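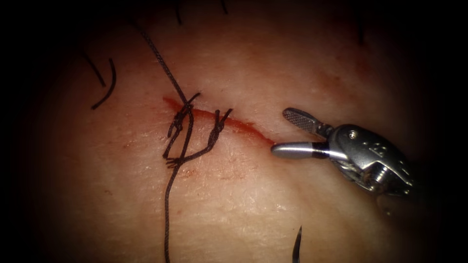
Category: Student Projects > Visits and Open Days

My project question was "why is tying a knot so hard for a robot?" and I'd got as far as building a very wobbly two-finger gripper out of servos when my tutor told me to go and see some proper ones. So in December I got the early train to Drekasthorpe for the open day at Mesamach, who have a surgical robotics lab on the first floor. There were 12 of us in my group, mostly sixth formers and a couple of parents, and we were given sticky badges (mine was number 7) and put in a small room with a lot of screens in it.

Naomi Rashidi ran the demonstration. She was brilliant, talked very fast, and didn't mind me asking the same thing twice. She started by explaining that sewing with these arms is made up of smaller jobs: pick up the needle, push it through, pull the thread, wrap it, grab the tail, tighten, cut. I had been thinking of it as one job, which explains a lot about my first project plan!

The bit I liked most was how much of the work is handing things over. One arm never does it all. While one set of jaws has hold of the thread the other has to be somewhere useful and out of the way, and there's hardly any room for either of them. I drew this in my notebook as two crabs fighting, which Naomi said was fair.

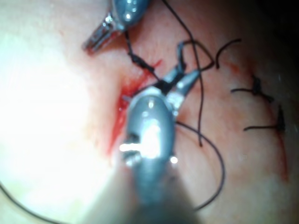 She also talked about slack. With my own gripper I'd been using thick garden string, and string mostly stays where you put it. Suture thread doesn't. It curls, it swings about, it catches on the joints of the instruments, and a piece that's behaving nicely one second can be under the wrist the next. If a program is trying to follow the thread through a camera it has to cope with it crossing over itself and disappearing behind bits of metal. I asked if you could just make the thread a brighter colour and she said people do try that, but it doesn't help when the thread is hidden.

After that we had a go ourselves on the practice console, which they call Lakitz. You look into a hood and move two handles, and the little arms copy you but smaller. We had 3 minutes each. My target was to pick up a needle and pass it from left to right through a foam block, and I got it picked up (hooray) and then dropped it (less hooray) and spent the rest of my turn chasing it round the tray. One of the parents did it first time and was unbearable about it all through lunch.

What surprised me was having no feeling in it at all. The handles don't push back on that console, so you've got to judge how hard you're pulling by looking. When the thread goes straight, you know it's tight, but by then you may already be pulling too much. I've written that down as a design point for my own gripper, because I'd assumed I could skip the force sensor. 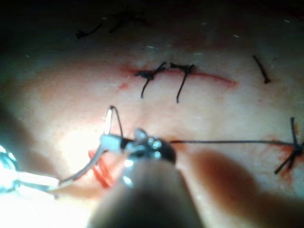
The other screens were showing recordings, and this was where Sang came in. Sang is the lab's labelling software. Someone goes through the recordings and marks where each small job starts and stops, so that a program can learn from them. Naomi had 2341 clips labelled when we were there and said she sees needles when she shuts her eyes. I tried labelling one and found it really hard to say when "pull" stops and "wrap" begins. My friend and I chose different moments and we were sitting at the same desk.
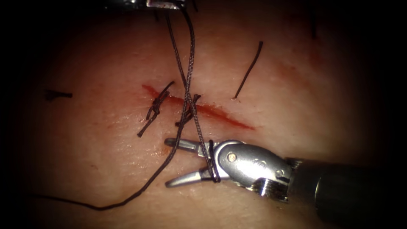
For my report I decided to concentrate on the wrap, as it's the part my gripper fails at every single time. You wind the thread round the jaws, then reach through and take the tail. My trouble is that the loop falls off before I get to the tail. In the lab's version the two tied stitches are already in, the long thread comes down between them, and it's looped round the base of the jaws, close to the wrist. I'd been winding mine round the tips! The jaws are open as well, and the loose end has loads of length, curving right away to the lower left. My string tail was about as long as my thumb. So that's two changes to make before I even touch the code.

Since getting home I've swapped the garden string for waxed cotton and printed longer fingers with a narrower part at the back, where the loop can sit. It holds for a bit longer now. I haven't managed a full knot yet and the left servo gets hot if I leave it squeezing, so next on the list is a cheap force sensor and a better power supply. I've emailed Naomi to ask what camera angle she'd choose if she could only have one, and I'll add her answer to the camera section when it comes.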